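The Second Life of the Broklow Tile Works
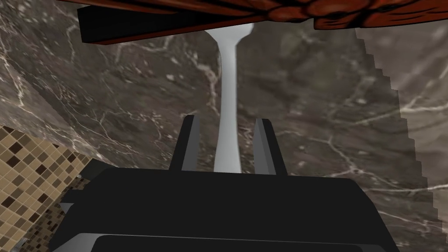
Last updated Jun 20, 2019

Ciarán Moriarty keeps the kiln log in a school notebook. Each firing gets one line: the clay, the glaze, the peak temperature and the number of tiles he had to throw out. On the first page that last number is usually bigger than he would like.

Moriarty took over the old works at Broklow after it had stood shut for 15 years. The roof leaked and the presses had been sold for scrap. What remained was a clay pit behind the building and a stack of molds under a tarp.

"The clay was the reason to stay," he says. "It fires to a warm buff and it doesn't craze much. You can't order that."

He now sells under the name Driltska, mostly to people fixing up older houses. A typical order is a hearth or a small bathroom floor. The biggest so far was 2,000 tiles for a hotel lobby, and it tied up the shop for most of a winter.

Nilmini Selvanayagam mixes the glazes. She trained as a chemist and spent 10 years at a paint company before she answered Moriarty's ad. Customers often bring her a broken tile and ask for a match. A plain white can take her longer than a deep green, as old whites have yellowed by different amounts across the same wall.

Her test pieces fill 45 trays along the back hall, labeled in pencil.

The kiln will be down in July for new brick. Moriarty plans to spend the time digging clay, which has to sit through a winter before it can be pressed.

128 shares | 9 comments

Related
Grout Colors That Hold Up
Saving a Cracked Hearth
Inside a One-Man Brickyard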